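Moving from the line to the tray

I have worked at the Adevmont returns warehouse in Sorley long enough to have had four different job titles, and three of them were for the same job. People send back clothes and accessories, and we open the bags, check what is inside, decide if it can be sold again and put it where it needs to go. I have been on jewelry for most of that time. A few friends have asked me what is going on with the robots, and I keep giving a different answer depending on how my day went, so I am writing it down.

Jewelry was always the part of the building that was going to stay as it was. The conveyor people came and did shoes. The big sorter came and did anything in a flat poly bag. Then in September we were told that Riketti would be putting a pair of arms on the bracelet line, which is the Yimyam work. Yimyam sells cheap bracelets in mixed packs, and they come back in mixed packs too, only usually not the same mix. Our job is to tip out the pack, look at each piece, pull the broken ones, and lay the good ones in a tray so the next person can count and bag them.

It is easy work to describe and it takes a while to get good at. Stretch bracelets grab each other. A hard bangle will roll if you set it down wrong. Cord ones look fine until you pull them. On a normal shift I would clear 200 packs and my neck would let me know about it by mid-afternoon. The best day the line ever had, with everybody in, was 1,808 packs. Somebody wrote that on the whiteboard and it stayed there until the board was taken down to make room for the new power cabinet.

What I expected was that a machine would show up on a truck and start working. The arms did show up on a truck, but they didn't know anything about bracelets. For the first stretch, the work of the project was us. We pick up bracelets with hand-held grippers that have cameras on them, so that there is a record of how a bracelet gets picked up and put down with two fingers and no palm. You squeeze the handle, the jaws close, you lift the bracelet over the side of the tray and let it down. Then you do it again with things laid out differently.

I signed up because it was the same pay and you are off the line. I'm not going to pretend I had a deeper reason.

The first week I was bad at it. I have been picking up bracelets with my fingers for years and I never thought about how much of that is feel. With the gripper you get a little of it back through the handle, but you mostly have to look. I would close the jaws on the cloth and pull the cloth up along with the beads. I would get one side of a loop and it would swing around and hang off the tip. Thin metal bangles were the worst, because they lie flat and there is nothing to get under. What works for me is to come straight down with one jaw inside the loop and one outside, close slowly, and wait a second before lifting.

Costel Oprea trained most of us on the grippers. He used to be on outbound and he is the most patient person in the building, or at least he was the one who said yes when they asked. His main rule is that you do not fix a mistake with your other hand. If the bracelet drops outside the tray, you go and get it with the gripper, same as before. At first this drove me crazy. Now I catch myself at home looking at a dropped sock and planning an approach.

His other rule is to go at a normal pace. Everybody slows down when they know it is being recorded, and then everybody speeds up because they get bored, and neither of those is any use to him. He wants the boring middle. We do 40 runs and then switch places, and after 40 runs I am ready to switch.

The switch matters more than I thought it would. On the line my neck hurt. On the grippers it is the hand and the outside of the forearm. We had seven people on the rota to begin with, and two of them went back to the line because of their wrists. I brought this up at the monthly meeting and so did a couple of others. We got shorter turns, and a lower table came the week after. I would tell anyone whose workplace is starting this kind of thing to ask about the hands right away, while the schedule is still being made up. It is harder to change later.

The part I feel mixed about is what happens on the line while we are doing this. The arms run now for part of the day. They do the solid bangles pretty well. They are slower than a person, but they don't go to lunch, and by the end of a shift the tray count is respectable. They are poor at anything stretchy, and if two strings of beads are tangled together they stop and a light comes on. Then whoever is nearest walks over, untangles the beads, and presses the button. So that is a job now. It doesn't have a title yet. On some days it is a good job, because you can watch both arms and do the checking for breakage in between. On other days you are walking back and forth to a light for hours and you can't get into any kind of rhythm.

Mereana Dunstan has done more of those shifts than anybody and I asked her how she finds it. She said she liked being asked to look at the odd ones, since the odd ones were always the interesting part, but that she missed talking. On the old line we stood across from each other. With the arms in, there is a guard between the stations and you end up facing the screen. She has asked for the screen to be moved to the other side so people can at least see each other. It would take somebody with a drill ten minutes. So far it has not been moved.

As for the numbers of people, I can only say what I know. No one on bracelets has been let go. Two people left and were not replaced, and the temps who usually come in ahead of the holidays were fewer this time. I think that is how it will go here. The people who already have the job mostly keep it, and it gets harder to be the next person who gets it. My niece worked one of those temp spots two summers ago and it paid for her car. I don't know where she would have gone this year.

Pay is the other thing. Working the grippers is paid as line work. I think it should be a grade up, since we are being asked to be careful in a way that line work doesn't ask for, and the result stays with the company after we have gone home. The answer I got was that it is under review. I have been here long enough to know that a review can last longer than a pair of arms. I will keep asking.

I do like the work, though. It is quiet, and the bracelets are laid out on a cloth on top of the table instead of coming at you down a belt, and if a turn goes badly you put everything back out and start over. Different people have noticeably different ways of doing it. Costel takes whatever is closest to the tray first. I start with the beaded ones, because I'd like to have them out of the way before I deal with metal. Mereana came over to try it one Saturday and went straight for a bangle and had it in the tray on her first go, which I was not happy about.
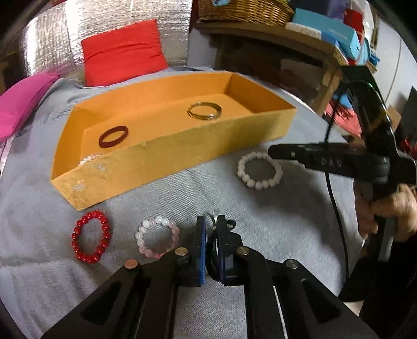
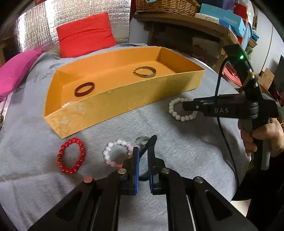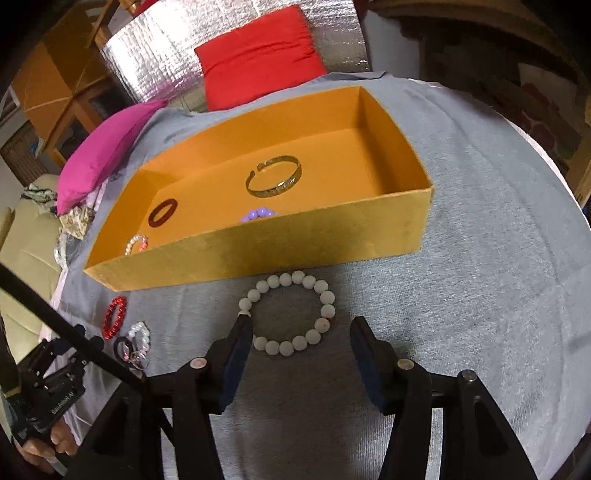
Bracelets, the orange tray and the grippers.

Will there still be people on the bracelet line when the arms get better at beads?

I think there will be, but fewer, and they will spend the day checking for damage and sorting out tangles while the arms do most of the laying down. The managers have said the same thing in a more careful way. What has not been settled is how many people that takes, and whether those of us who did the gripper work get first pick of the spots. I have asked for that second part in writing, and I'm on again at six tomorrow, so I may hear something then.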